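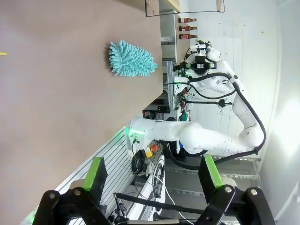
Page last changed: June 2025

Dusting again. Bonevico want to know whether the arms can clear a two-tier shelf without someone standing behind it, and my short answer is still no. The chenille duster is a good tool in a human hand. In a gripper it is a soft thing on a stiff handle, and the arm has little idea where the strands end. Most of the bits on the tabletop went down as crumbs in my notes, for want of a better word.
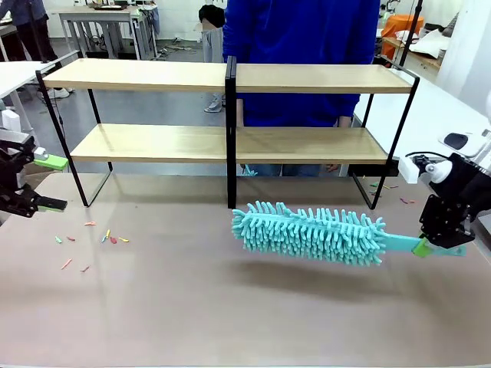
Is it quicker than doing it by hand?
Nowhere near. I can wipe both boards in 67 seconds, and the best run in the Nirkis log is 900.

Radoslava Kratochvíl thinks the time will come down once the approach angle is sorted. Maybe. She said much the same in November — about cups.
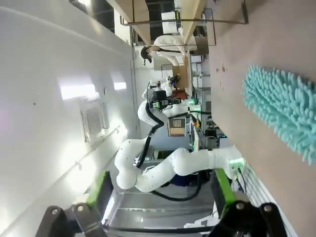

My bigger worry is what counts as clean. Pushing a bit off the lower board and on to the table scores as a success at present, and any cleaner who did that would hear about it. I'd score the table too.

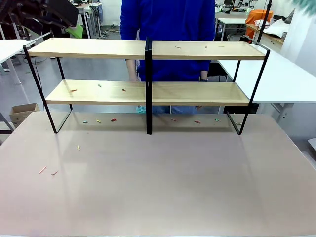 Before the next session: change the scoring sheet, swap the pads, ask Gerkden for a shorter handle. Run 104 needs its notes typed up.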